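Chapter 6
When the Machine Comes to Work

What you will study in this chapter
How a task is divided between people and machines
Why soft materials are difficult for automation
How jobs, pay and skills change after a new system arrives

6.1 A laundry that changed its work

Rallitz is a commercial laundry with 86 employees. It washes bed linen and uniforms for hotels, and also private clothes for people who live in care homes. For many years the hotel linen was already handled by large machines. The sheets are flat and all of one size, so the machine always knows what it will receive. The private clothes remained a work for hands.

In March the management announced that the sorting of private clothes would be partly automated. Bianka Dobos had worked at the sorting table for many years, and she was asked to help in the preparation. Her new duty was to show, again and again, how one garment is taken out from a heap. She did this with a gripper held in the hand, with two fingers which open and close.
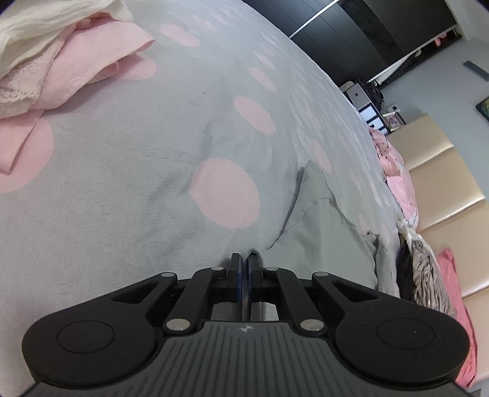
A person does not think much about such a movement. The eye finds a corner or a fold, the fingers close, and the arm already knows how heavy the cloth will be. For a machine each of these steps must be learned or programmed. Cloth has no fixed shape. A shirt which was dropped two times will lie in two different ways, and its sleeve may be under some other garment. Engineers call such things deformable objects, and you will meet this term again in section 6.3.

The workers at Rallitz had mixed feelings. Some were glad that there would be less bending and lifting. Others asked a simple question: if I teach the machine my work, what will I do afterwards? Dalibor Danko, who represented the employees in the talks, wanted the answer in writing. The agreement said that no one would lose employment because of the system, and that hours spent on demonstration would be paid at a higher rate. Each worker also received 40 hours of training.

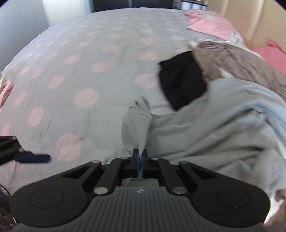
Notice that the agreement spoke about employment but it did not speak about the content of the job. This became important later. When the first part of the system was in use, the sorters had fewer garments in their hands and more decisions to make. They had to judge damaged labels, delicate cloth and mixed bags — the cases which the machine passed back to them. The easy pieces, which had given a small rest between the difficult ones, were gone. Several workers said that they were less tired in the back and more tired in the head.

Key terms
Task: one separate piece of work, for example taking a garment from a heap
Job: all the tasks which one person is employed to do
Exception: a case which the machine cannot handle and gives to a person

Before you continue
Write down all the tasks in a job you know well. Mark those which are always done in the same way. Keep your list, you will need it in section 6.2.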